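Adhiambo Rugemalira
27 Oct 2021

1/ OK, it's checkerboard week over here and I am so ready. I've been quilting for 17 years and I keep coming back to the plainest pattern there is: two colors, little squares, done. Thread time!

2/ My first one was a baby quilt out of a Bovlow remnant bag, navy and cream. Half my corners missed each other by a mile. The kid is in middle school now and still has it on her bed, so there you go.

3/ If you're new, please please please don't cut every square one at a time. Cut long strips, sew a dark to a light, press, then cut ACROSS the pair. You get two squares already joined. I cut 235 singles by hand before a lady at the Trelmont guild showed me this and I nearly cried.

4/ Press toward the dark. Every time. Then the seams lock together when you flip one row against the next, and you can feel them click under your fingers (best feeling in sewing, I will fight you).

5/ Color! Everybody starts with black and white and it's great, it's a classic. But try black with one really loud color. Red is gorgeous. Mustard is gorgeous. Lately I can't stop thinking about green.
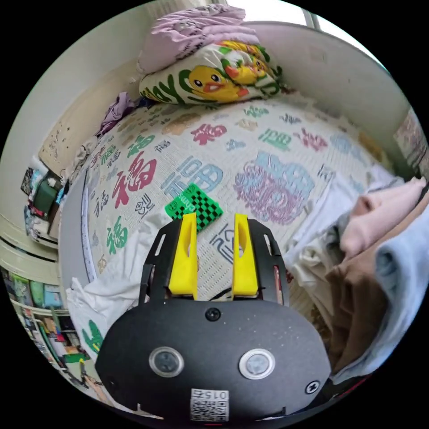
Green and black checks, small size. Look how well those two get along!

6/ Same two colors in a big quilt will look different, fair warning. Small checks blend when you step back, big ones shout. I make a test block and pin it up across the room for a day or two before I buy yardage.

7/ My current one is 28 squares across, finished size two inches, in a green from Awad that's sort of between moss and lime. The bolt says "Stodesitz" and I have no clue if that's a color or a town. Love it anyway.

8/ Somebody asked about borders. I skip them! I let the checks run right to the binding and use the black for the binding too. If you want a border, keep it narrow, or the middle starts looking like a game board (unless you want a game board, in which case go for it).

9/ Time, for the planners: the last lap quilt took me over 40 hours with the hand quilting. Machine quilt it and you'll be done way sooner. Straight lines corner to corner look fantastic.

10/ Show me yours! Wobbly corners very welcome. I'm hoping to have the green one bound by February and I'll post it when it's on the couch.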